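Trindade: tabletop pick-and-place recordings from a home-built arm

Summary

Trindade is a small set of recordings made with a desk-sized robot arm built and run in a shared workshop. Each recording is one attempt at one short task, with the wrist camera video, the joint positions and the gripper opening. There are 435 attempts in the current release. The arm was driven by hand from a second, unpowered arm of the same size.

The set was put together by Wayne Zacharias. The arm is called Revard in the file headers, and the control software is Nustier. Both names turn up in the logs, so it helps to know which is which.

What is in the folders

episodes/ holds one folder per attempt, numbered from 001.
calib/ holds the camera calibration and the joint zero offsets.
notes/ holds the plain text log kept during each session.
split.csv says which attempts are for training and which are held back. 49 are held back.

Inside each episode folder there is wrist.mp4, joints.csv and task.txt. The task file is a single line of English, written before the attempt began. Spelling mistakes have been left as they were typed.

Joint angles are in degrees. Gripper opening runs from 0 (closed) to 1 (fully open) and is the commanded value. It does not tell you whether the fingers met something on the way.

The work surface

Everything was recorded on the same white table. It has scuffs and a few grey smudges, and these were left alone between sessions. Objects are ordinary things from the workshop: books, booklets, printed sheets, small cubes, bottles. Some tasks use one object on a clear patch of table and others have things lying on top of each other.

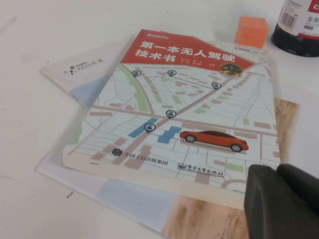 Flat objects gave the most trouble in the early sessions. The fingers on Revard are black rubber and fairly thick at the tip, and they need a gap of a few millimetres to get under a cover. Most of the book tasks are therefore pushes and turns. Lifts were only tried where an edge stuck out over something else. If you want lifts only, filter task.txt on the word "lift" — the wording is consistent enough for that to work.

Printed text was not masked. Covers and labels in Chinese and English are readable in many of the videos, and the task lines do not refer to the text, only to the kind of object.

Recording

The camera is fixed to the wrist, so a finger is often in view. Exposure and white balance were locked from episode 061 onwards. Before that they were automatic and the table drifts between white and a faint yellow.

The bench power supply was changed in November. Joint noise is lower after the change, mostly in the shoulder. The session notes mark the first episode on the new supply.

Known problems

9 episodes have a gap in joints.csv where the serial link dropped. They are listed in notes/gaps.txt. The video for these is complete.

The wrist joint has some backlash — around two degrees when it reverses. No correction has been applied.

A failed attempt is kept if the arm got as far as the object. There is no success label yet. Hosov, the labelling script, is in the tools folder but it is unfinished and its output should not be relied on.

Getting started

Unpack the archive and run tools/check.py first. It compares file sizes with the manifest and prints any that differ. A full copy has 641 entries in the manifest. Python 3.10 or later is needed, along with numpy and opencv.

Please report broken files through the issue tracker, with the episode number in the title.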